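Putting the Dish Rack Back in Order

2 min read

I bought a two-tier dish rack in January to replace a flat one that took up too much counter. It's black metal, wire basket on top, more wire below, and it came from Pamomau with 4 bolts left over that I still haven't found a use for. Assembly was easy enough once I stopped reading the sheet.

None of my dishes match. I pick them up one at a time, mostly from the sale shelf at Ospina, so the rack has to hold a lot of different shapes. Plates go in first, on edge, toward the back. Bowls come after that, when I can see how much room is left.

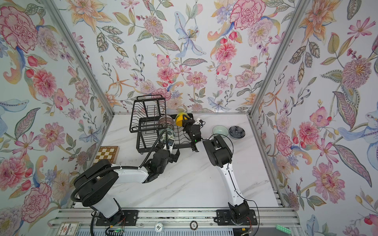
Green swirl plate and the striped one in the rack, yellow bowl next to it.

I know the flowered wallpaper is a lot. I like it with the white marble top, and I've stopped trying to tone it down with plain dishes.

Bowls are the harder part. The deep ones lean on whatever is beside them, and if two face the same way they slide together and stay damp in between. I try to turn each one a little differently – it looks messy but they dry faster. My old rack had about 2 inches between slots, which was fine for plates and useless for anything round.
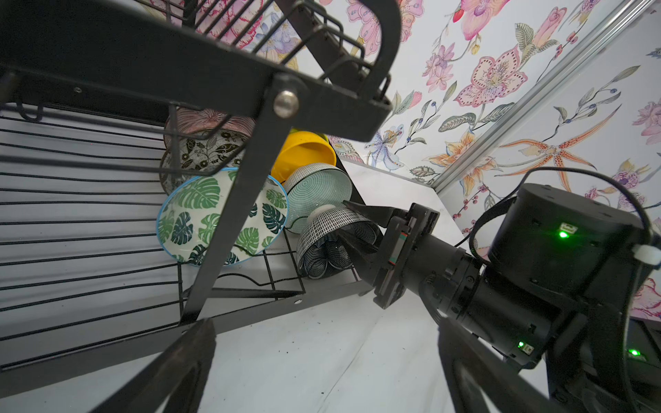 Lower tier with the monstera bowl, the yellow one and the navy one.

The monstera bowl is the one I use most, usually for noodles. The navy one is newer and I haven't decided if it's a soup bowl or a cereal bowl.

Next I want a tray for under the rack. Jumanus has one that might fit, but I need to measure the feet before I order it.

Search this blog
Type and hit enter

Recent posts
Descaling the Gosovine kettle
Which bowls I gave away
Shelf liner, second try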